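Brostow 一日：看 Muton 的人怎么伺候一台双臂工作台

六月，Brostow，Muton 开放日。先说路上。从车站出来坐接驳小巴，要晃上40分钟，车里冷气开得很足，坐我旁边的一家三口把外套都裹上了。下车的地方在园区北门，还得自己往里走一段，路边正在换雨水管，鞋底沾了一脚黄泥。门口有鞋套，拿一双就行，建议拿大号的，我拿的那双走到二楼就裂了。

签到之后发一张小卡片，上面印着参观时段和颜色，我的是绿色，下午场，2点入场。大部分人是冲着一楼的搬运小车来的，队排到了楼梯口。我对那个兴趣一般，直接上了二楼，因为开放日的介绍里写了一句"可以近距离看 Cinov 工作台的日常维护"。就这一句，我看了好几遍！去过不少展会，见到的机器都擦得锃亮、跑得顺顺当当，围栏外面站着讲解员，讲完一遍再讲一遍。很少有地方肯让你看它停下来、拆开、换零件、再装回去。所以这一趟我几乎整个下午都耗在这一间屋里，一楼后来只匆匆转了一圈。

Cinov 是 Muton 自己攒的一套桌面双臂工作台，给做抓取和倒放这类小动作用的，内部叫它"小台子"。Nseir 是配套的那个记录软件，管着机械臂的日志、摄像头的画面和维护提醒。名字是怎么来的我问了，没问出结果，讲解的工程师说他进公司的时候就叫这个了。

房间不大，朝北，窗帘拉着，光全靠顶上的灯板。我先问了灯。对方一听就来劲了，看来平时没什么人问这个。灯板外面加了柔光膜，亮度固定，调光旋钮直接用胶带封住。以前没封的时候，有人午休回来顺手拧了一下，下午录的画面和上午的颜色对不上，查了半天才查到灯上。现在开机的头一件事就是看灯，灯亮稳了才给机械臂上电。这个顺序写在门边的一张纸上，纸已经卷边了，上面还有几种颜色的笔迹，一看就是真的在用的东西。

然后是布。台面铺的布看着不起眼，我站在那儿听他们讲布讲了好久。换过好几种：白的反光，黑的把黑色的爪子吃掉了，绿得太艳的会把颜色映到浅色物件上。最后定下来的是现在这种偏蓝的绿。布每隔一阵要揭下来拍一拍，底下容易积小颗粒，摸得出来。铺回去的时候得从中间往两边抹，边上夹住。至于折痕，他们的态度让我意外：不熨。试过熨平，结果布缩了一点点，夹子够不着原来的位置，又重新打孔。后来就规定，折痕可以留，鼓包不行。判断办法是拿一个轻的空杯子放上去，不晃就算过关。

我挺喜欢这种土办法的。旁边有位戴眼镜的观众问为什么不用硬板，工程师说硬板下面那层就是，布铺在上面是图它不滑，小东西放下去不会自己跑。

接着讲了开机检查。我记在手机上了，原样抄一下，可能有漏：

灯，等它稳。
看布，杯子放一下。
手扶着两边的机械臂，从关节根部往手腕摸一遍线，松的地方当场紧。
上电，看指示灯。
在 Nseir 里打开每一路画面，和昨天存的那张对一下位置。
夹爪空着开合几次，听声音。
最后才把物件摆上去。

"听声音"这条我专门请他演示了。他让夹爪张开、合上，再张开，让我把耳朵凑近一些（当然是在他允许的位置，黄线外面）。顺的时候是很轻的一声"嗡"，到头有个短短的"嗒"。然后他从抽屉里拿了一个换下来的旧爪座，用手推给我听，沙沙的，像是里面有细砂。那就是滑轨该清了。听过一次真的就记住了，回家开抽屉我都在分辨！

清滑轨的过程比我想的快。断电，把爪指拆下来，用不掉毛的布条顺着滑轨擦，边角用牙间刷，就是药店卖的那种。上油只上一点点，用针头点，点完推几个来回，再把多余的擦掉。油多了会粘灰，灰多了又要擦，他说新来的同事十有八九栽在油多上面。打印件的粉末也是个麻烦，爪指刚打出来的时候要刷干净，不刷干净的话，细屑会掉到滑轨里。

到这里正好赶上整点演示，大家都往前挤了挤，台面上摆好了杯子和小方块，两边的机械臂也都在位。
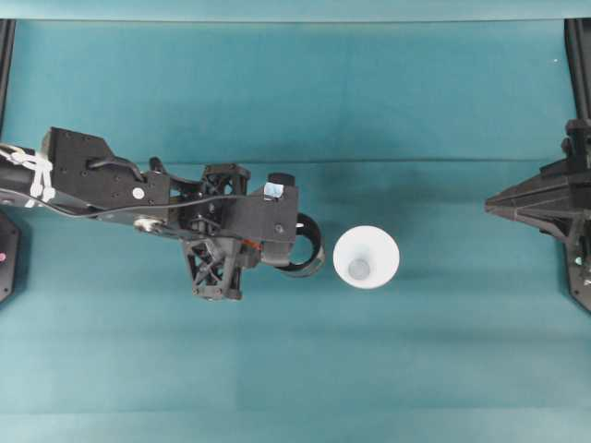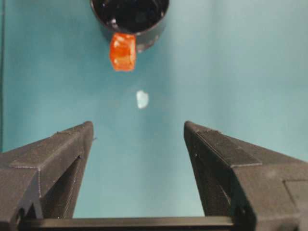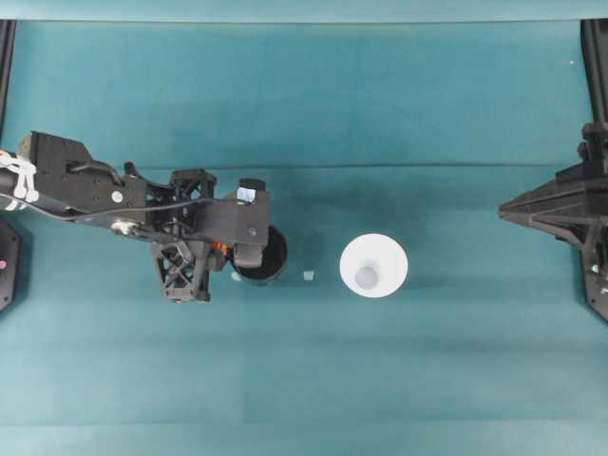
走线是我这一趟最想弄明白的部分。手腕要转，前臂要伸，线短了会被拽，线长了会垂下来扫到物件，这个分寸是他们用坏了好些线之后才摸出来的。前臂上那一圈白色扎带看起来随手一绑，其实绑的位置有讲究：那里是线不怎么动的一段，先在那里固定死，后面细细的黑线才沿着臂身往手腕走，在中间留一个往下弯的弧。弧的大小他们用手指比，伸得进去、又不会钩住，就合适。白扎带也是故意选的，黑臂黑线上一眼就能看见，哪一根松了、哪一根断了，早上摸线的时候不用打手电。我问剪下来的尾巴为什么留着没剪齐，工程师说剪齐了断口会划手，他们手上都挨过，后来干脆留一截绕回去。

镂空支架也讲了不少。手腕附近那种一格一格三角形的黑色架子，是打印出来的，轻，而且打坏了不心疼。最早的版本是实心的，装上去之后手腕这一头偏重，长时间举着，关节温度上得快。改成镂空以后好多了。代价是拧螺丝的地方容易裂，特别是角上。所以每次维护都要拿小镜子看角，看到发白的细线就换，不等它断。换下来的支架都扔在一个纸箱里，箱子上写着"标本"，参观的人可以随便翻。我翻了，裂法真的五花八门！有的是从螺丝孔往外放射，有的沿着打印的层整整齐齐地开，还有一个是被人拧的时候用力过猛，直接豁了个口，旁边用记号笔写了"手劲"。

有个小朋友问能不能带一个走，工作人员挑了一个没有毛刺的给他，他高兴得不得了，抱着去给妈妈看。我也厚着脸皮要了一个，现在放在书桌上当笔架，插两支笔就满了。

爪指的更换是现场做的。他们备着一盒新的，左右分开放，盒盖上贴了形状。这东西左右镜像，看着差不多，装反了也能拧上，合的时候尖端就对不齐。对齐的方法是夹一张薄卡片：慢慢合拢，卡片能抽动但有阻力，两边一样紧，就可以锁螺丝。锁的时候交替着来，先都带上劲，再一颗颗收紧。他还说了一句，收紧的时候眼睛看卡片，别看螺丝刀，卡片歪了马上停。我在台下跟着比划了半天，旁边的人大概觉得我有点傻。

爪指多久换一次，答案是开合满1000次拆下来看一看，看完没问题就装回去接着用，有磨亮的地方或者边角变圆了才换。这个数由 Nseir 自己记，到了就在屏幕上跳一条黄色的提醒。提醒可以延后，但延后的人要写一句理由。他把理由列表翻给我们看，有一条写的是"再让我录完这一组"，下面紧跟着一条还是"再让我录完这一组"，全场都笑了。

手腕上的小摄像头单独讲了一段，我觉得这里最见功夫。它离爪子太近了，近到镜头上一粒灰就能糊掉一块。擦镜头用的是气吹和软布，顺序不能反，先吹后擦，直接擦等于拿灰当砂纸。擦完要回到 Nseir 里对位置：屏幕上叠着一张昨天的画面，半透明的，要让今天的爪指尖端和昨天的重合。差一点就松开镜头座下面的小螺丝，微微推，再锁。他推的时候整间屋子都安静了，因为屏幕上那两个尖一左一右，眼看着一点点叠上去，叠准的一瞬间轮廓一下子清楚了。后面有人轻轻鼓了掌！

对位置要对多少个点，他说以前对四个角，后来加到11个，爪指上有，台面上也有。加点的原因是有一次镜头座悄悄转了一点点，四个角看着都还行，中间偏了，录下来的东西过了好久才发现不好用。点多了以后早上会多花一些工夫，大家起先抱怨，后来也习惯了。

说到台面上方那一路俯看的画面，它的架子用的是立柱，立柱脚下有一圈划线，谁要是碰歪了，对着划线挪回来。划线旁边有三个不同颜色的旧痕，都是以前的位置，没擦掉，工程师说擦掉可惜，那是工作台搬家的历史。它原先放在楼下靠近装卸口的地方，叉车一过，画面就跟着抖，抖得很轻，眼睛看不出，放大了才看得出。搬上二楼以后好了，但二楼有空调，吹风口正对着布，布角会动。于是又在风口上加了挡板，挡板是纸板糊的，糊得还挺好看。

演示中间出了个小插曲，我觉得比顺利的部分还好看。有一次伸手之前，屏幕上跳了提示，说一个关节的读数和上一次停下来的位置对不上。操作的工程师没有急着重启，先按了暂停，走过去用手托住前臂，另一只手沿着线摸下去，摸到一个插头，按了一下，"咔"。回来再看，提示没了。他解释说，插头没插到底的时候，静止着一切正常，一动就时断时续，这种最烦人。重启当然也能让提示消失，可下一次还会来，而且你会忘了是哪一根。他把这根插头的编号写进了 Nseir，还在插头上缠了一小圈胶带作记号。第二天早班的人看到胶带，就会多按它一下。

我问胶带什么时候撕。他说连着一阵没再犯就撕，撕的人要签名。我又问有没有胶带一直没撕下来的，他指了指右边那台臂的根部，我探头看了看，好家伙，缠得像个粽子。那一根其实早就换了新线，胶带是有人舍不得撕。

提问环节我问了物件。杯子和小方块看起来随便，也有管理办法。杯子按颜色各备了好几只，型号一样，磨花了就退下来喝水用（说是玩笑，可是茶水间真的有几只同款）。小方块用半透明的，原因是这种东西在画面里最难看准，光会从里面透过去，边缘也跟着背景变色。拿难的来练，调好了以后再换别的就轻松。他拿起一颗在灯下转给我们看，转一个角度亮一下，再转又暗下去。我以前想象里做这种事的都是木头积木，颜色鲜艳、边角分明，真没想到这么小、这么透的一颗也要单独操心。方块会丢，经常丢，滚到布底下或者粘在鞋底带走，每天收工要对着小盒子点数，少了就趴在地上找。

另一位观众问了个我没想到的：两台臂会不会打架。会。调试的时候碰过。所以现在软件里给它们中间划了一条谁都可以进、但不能同时进的区域，另外硬件上各有一个急停，按哪一个两边都停。急停每天早上也要按一次，按完看是不是真的断了。他说急停按钮最怕的就是太久没人按，到真要用的时候才第一次按。这一项我漏记在前面的清单里了，应该加在上电之后。

我还看到墙上挂着一块白板，分成两栏，左边写"今天动过什么"，右边写"今天没动但想动"。左边字很小很密，右边字大，有一条写着"把台面垫高一点，腰疼"。垫高这件事他们真的讨论过，难点在摄像头要跟着一起抬，抬完又是一轮对位置，所以至今还在右边那栏。我个子不高，站着看刚刚好，操作的那位比我高一个头，确实一直弯着腰，下午结束的时候他扶着桌边直了半天。

备件柜也开了给我们看。上层是螺丝，按长短分，盒子是装药片的那种一格一格的；中层是线，每根都试过通断才放进去，袋口折一下代表试过，没折的代表没试；下层是打印件。柜门里侧贴着一张领用表，字迹潦草得很，可是每一行都填了。我自己在家修打印机，螺丝全混在一个铁盒里，找一颗要倒出来半盒，看完这个柜子，回来当晚就去买了药盒。折袋口这一招也抄了，真好用！

打印件的方向他们也试过不少。爪指以前是竖着打，层与层之间受力的时候容易掰开，后来改成侧着打，表面纹路会明显一些，摸着有点糙，反而夹东西更稳。有人问要不要打磨，他们说不磨，磨过的那一批夹小方块会滑，又全退回来了。支撑料拆下来的时候会留一些小点子，刷一遍就行，刷不掉的不管。用的材料就是普通的深灰色线材，哪里都买得到，他们只要求同一批爪指用同一卷打，怕颜色深浅不一样，摄像头那边又要重新调。

快结束的时候，工程师让愿意的人上手摸一遍线，当然是断了电的。我排到了！从根部开始，手指顺着臂身走，碰到扎带停一下，轻轻拽，不动，继续。到弯弧那里，他让我把两根手指伸进去转一下，不能碰到边。再往前就是手腕，他提醒我别按到镜头，我紧张得手心出汗，最后在外壳边上停住了。全程很短，但摸完以后再看它动，感觉完全不一样，它每一次转腕我都忍不住去盯那根线有没有绷住。后面排队的一位阿姨摸得比我仔细多了，还真摸出一根有点松的，工程师当场紧上，在白板左栏写了一行"阿姨发现"。

一楼的搬运小车我最后还是去看了，队已经散了，小车在充电，灯一闪一闪。讲解员很客气，把宣传册塞了我两本。纪念品是一条印着 Muton 字样的擦镜布，我很满意，比钥匙扣实用。

给想去的朋友几条实在的：

上午场人少，下午场能看到换爪指，我问过，是固定安排在下午的。
二楼可以拍照，别开闪光灯，门口有人提醒。
穿好走的鞋，北门那段路不知道修好了没有。
园区食堂开放日也对外，面条可以，汤偏咸。
想摸线的话要在最后那一轮之前跟工作人员说一声，名额现场登记。
末班接驳小巴走得早，我差一点没赶上，跑着上的车，鞋套还套在脚上。

下一次开放日的时间还没公布，工作人员说多半会换一台机器来拆，可能是楼下那台贴标签的。我已经留了邮箱。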